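Category: Work Surfaces / Mats and Drawer Units
Reading time: 2 min

Marble-Pattern Table Mats and Small Drawer Units: Frequently Asked Questions

Compiled by Birsen Bilgin, Clarkeo bench fittings

Can the mat be laid directly on slotted aluminum tables?
Yes. The Clarkeo mat lies flat over extrusion rails without a backing board. Wipe the rails first and check for raised bolt heads. Grit left in the slots works its way up and marks the underside.

Will the rails show through?
Faint stripes are normal on a ribbed table, and they are easier to see under overhead light. The mat has not failed. If a plain surface is required, put a flat sheet underneath.

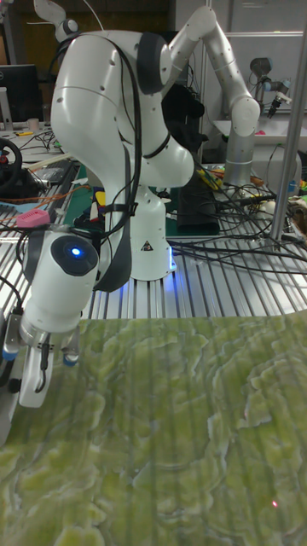 Which size should I order?
The light green pattern is sold in two lengths, 96 cm and 118 cm. Both can be trimmed with a utility knife and a steel rule. Cut from the printed side. Trimmed mats cannot be returned.

How do I flatten a mat that was shipped rolled?
Unroll it printed side down and leave it overnight. Do not use a heat gun. Corners that still lift can be held with double-sided tape.

What can I clean it with?
Water and dish soap. Solvents dull the print, and the pale veins show the damage before the green does.

Can a drawer unit stand on the mat?
Yes, if it has flat feet or a flat base. Leave clearance for the full travel of the drawer, plus room for a hand. A unit placed at the left or right end of the table keeps the middle free.

The white unit slides when I pull the drawer. What should I do?
Fit the self-adhesive pads from kit 6, one under each corner. An empty unit is light and will move before the runners do, so load the bottom first if yours has more than one drawer.

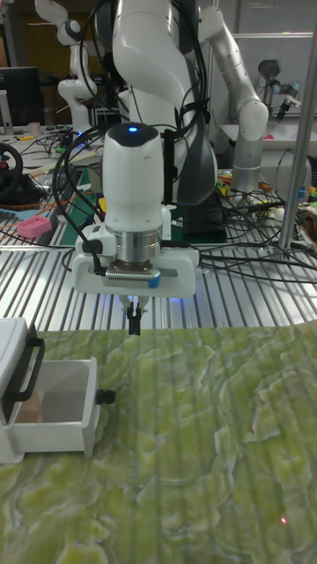

Can I change the handle?
Black bar handles and round knobs are both stocked. Measure between hole centers before ordering. Bar handles need two holes, knobs need one. Tighten by hand; a power driver will crush the panel.

How much can a drawer hold?
Keep the load in the Clarkeo small drawer under 100 ounces, spread over the bottom panel. Overloading bows the panel and the drawer begins to rub.

My drawer no longer closes flush.
Take it out, clear the runners and refit it. If the gap remains, the back panel has probably come out of its groove. Press it in again from behind.

Who handles missing parts?
Remzi Gündoğdu, parts desk. Include the order number and the panel color.

Contact | Copyright Clarkeo | Back to top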